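Derkance bridge contract goes to Tilaris, with questions left over

01/09/2018

Tilaris has been named main contractor for the replacement of the Derkance road bridge, ending a bidding round that was supposed to close last spring. The company says the job will take 21 months and will keep one lane of traffic open in each direction "for the great majority" of that time. It did not say what happens during the rest.

The work covers demolition of the old deck, new piers on the east bank, and 2 miles of approach road. Drainage on the west side, which floods most winters and is the thing residents complain about most, is listed as a "potential later phase." No money has been set aside for it.

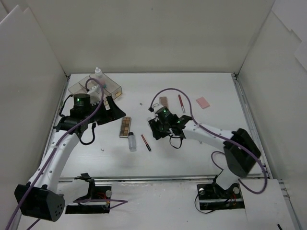

Tilaris beat a rival offer from Bonbridge, which built the neighboring rail crossing and had been seen locally as the favorite. Neither company would discuss price. The county has published a total budget for the project but not the winning figure, so there is no way for the public to tell how much slack is left if the ground turns out to be worse than expected. On the last two county road jobs, it was.

Kwesi Atinga, project director at Tilaris, told reporters the schedule was "firm but realistic" and that the firm would bring 60 jobs to the area at peak. Asked how many of those would go to people already living in the county, he said hiring plans were still being worked out. A similar promise was made when the bypass was widened, and most of the crews on that job came in from out of state.
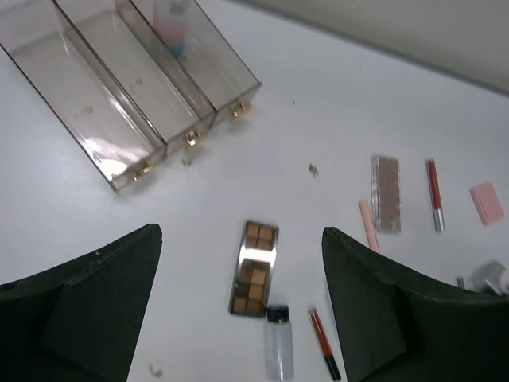 There is also the matter of the deck itself. Tilaris plans to cast the sections off site and truck them in, a method it says will cut lane closures by 20 percent compared with pouring in place. That may be so. The comparison comes from the company's own planning documents, though, and the county engineer's office confirmed it has not run the numbers separately – nor does it plan to before work starts.

The trucks would use Kim Road, a two-lane street with a school on it. A traffic plan is due later in September. Residents will have two weeks to comment once it is posted, and the contract will already be signed by then.

Site clearing is set to begin before the end of the year. The county says the old bridge is safe to use in the meantime, with the current weight limit staying in place. It has not released the latest inspection report.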